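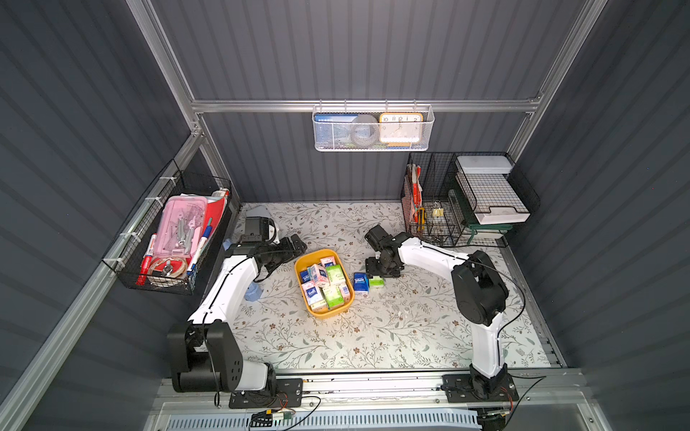
Where we are with the Zesham kit

Quick update on the two-arm bench kit you let us buy out of the June money. We're past the setup stage and I've been giving it small packing jobs, mostly tissue packs and little boxes going in and out of the yellow tray. I'm enjoying this one a lot more than the Geken unit we tried before it (sorry, Geken).

What's going well

Assembly took two days. The arms bolt to a rail along the front of the table, so once the rail was straight everything else lined up. I hung baskets on the enclosure for pens, tape and the rest of my junk, and the corrugated walls have cut the glare from the windows, so I've stopped fiddling with the lights every afternoon.

On the tray job we're at 16 good picks out of 20 on a normal run. Boxes are easy. Soft packs are where it drops them – the jaws close fine but the wrapper slides. I've ordered the rubber tips from Valentini and want to see what they do before I touch any settings.

What isn't

The manual. It covers one arm nicely and then gives the second arm half a page! I lost most of a week to getting both of them to share the middle of the table without one parking in the other's way. Kenska's support people did sort it out by email and they were patient about it, but a buyer without a support plan would be stuck.

Wiring is the other gripe. The cables supplied are a bit short for the rail position we picked, and the little board down at the front still has loose wires running to it. I'll get that boxed in before anyone else uses the bench.

Cloth folding is barely started. I've had a few tries with a blue cloth and wouldn't show them to anyone yet.

Money and next steps

We've used some 12 percent of the parts budget, nearly all of it on tips and cables. I'd like to keep the kit through the full trial and put off the decision on a second one until the soft packs are reliable. If you're okay with that, I'll carry on with the tray job first and go back to cloth after the tips are on.

4 November 2021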